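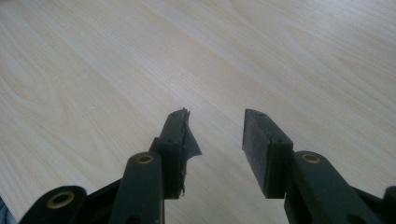

Jornada de puertas abiertas en Arkimia

En marzo abrimos el taller de automatización durante una tarde. Vinieron 30 personas, casi todas de centros de formación profesional de la zona, y pasaron por los puestos en grupos pequeños. Cada visita duró algo más de una hora, con turno de preguntas al final.

Pinzas de mano
Pinza de dos dedos abierta sobre la mesa de madera. Los dedos son de plástico oscuro y en los pivotes llevan casquillos de latón.
La almohadilla izquierda tiene el recubrimiento roto y levantado por la cara interior. La derecha está entera.

Fue el puesto con más preguntas, sobre todo por el desgaste. Explicamos que el recubrimiento se trata como un consumible y que conviene revisar las dos caras antes de cada sesión - una lámina suelta puede engancharse en la pieza y falsear el agarre.

Célula Nordin
Paletizado de cajas a velocidad reducida, con el vallado cerrado. Los visitantes pudieron pulsar la parada de emergencia y seguir el procedimiento de rearme desde el panel.
El contador de la célula marcaba 1086 ciclos al terminar la última demostración.

Banco Pellel
Clasificación de piezas por visión artificial. Hubo que recalibrar a mitad de la tarde porque el sol entraba por el lateral y el sistema rechazaba piezas buenas. Con la persiana bajada volvió a funcionar con normalidad.

Programación por guiado
Los grupos enseñaron al brazo una trayectoria sencilla de recogida y depósito, con 4 puntos de paso. El ejercicio viene del cuaderno de prácticas Bindstead, que usamos en los cursos de iniciación. El error más repetido fue olvidar el punto de aproximación y bajar en diagonal sobre la pieza.

Turno de preguntas
Se habló de mantenimiento, de normativa de seguridad y de qué formación pedimos para las prácticas. Quedó pendiente una consulta sobre repuestos de pinza, que contestaremos por correo al centro que la hizo.

Próximas visitas
Los centros interesados pueden solicitar plaza desde el formulario de contacto, indicando el número de alumnos y el ciclo que cursan. El acceso al taller se hace por la puerta 3, con calzado cerrado. Las mochilas se dejan en la entrada.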